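Spring Semester in Cilano: Housing, Transit Passes and the Language Partner Sign-Up

Oct 31, 2019
By the Enriquez College Study Abroad Office

Placement letters for the spring semester in Cilano have gone out by email. If you applied and don't have one, check your spam folder first and then write to us. A few letters bounced from student accounts with full inboxes.

This spring's group has 13 students from Enriquez. Most will live in the Faneck residence, with the rest in homestays on the north side of the city. Faneck is a short tram ride from the main teaching building. Rooms are single with a shared kitchen on each floor. Sheets and a blanket are provided and towels are not. The kitchens have pots and plates, but students from past semesters say there is never a sharp knife, so plan to buy one when you get there and leave it behind for the next group.

Homestay students will get a short letter from their host family before winter break. Please answer it. It doesn't have to be long, and you can write in English if your language skills aren't there yet. Tell them what you don't eat, whether you have allergies, and what time you expect to arrive. Families have asked us for the arrival time more than anything else.
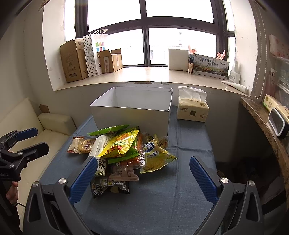
A student who spent last fall in a homestay wrote in to say the commute should be described more clearly. She said her trip to class took close to an hour each way with a bus change, that she got used to it and read a lot of novels, but that she would have liked to know before she ranked her housing choices. We have added travel times to the housing page for every neighborhood we use.

Housing choices for this spring are already set. If the travel time is a real problem for you, for medical reasons or on account of a class schedule that starts early, contact us before you pay your deposit and we will see what can be moved. We can't promise a switch.

On costs: the housing deposit is $699, due when you return your signed form. It comes back to you after the final room check, minus any damage. The round-trip group flight is not included in the program fee. You can book your own ticket if you find something cheaper, as long as you land on the program's arrival day. Students who receive aid from the college can also apply for the Dilter travel grant, which pays up to $1,000 toward airfare. The form is one page and asks for a paragraph on why you chose Cilano. Few people applied last year, and part of the money went unused.

Transit passes are handled differently this time. In the past we bought them ahead and handed them out at orientation. The city now ties each pass to a photo ID, so you will need to pick yours up in person at the station office. Bring your passport and your enrollment letter. The pass covers trams and buses but not the regional train.
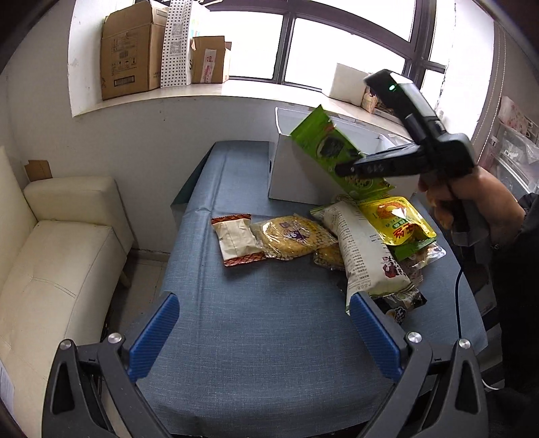
The language partner program starts in February, in the second week of classes. You are matched with a local student who wants to practice English, and the two of you meet once a week and split the time between the two languages. Sign-up is through the same portal as course registration, under "Activities." The university in Cilano has nearly 4,000 students and there are always more local sign-ups than visiting ones, so you should get a partner if you fill in the form on time. Put down real interests. "Music and travel" gets you matched with anybody.

Course registration itself opens after Thanksgiving. Get your adviser's approval for at least two more courses than you plan to take. Times sometimes change at the last minute, and getting approvals by email from another time zone is slow.

Visa paperwork is covered in a separate message.

Study Abroad Office, Enriquez College | Contact us | © 2019 Enriquez College | Back to top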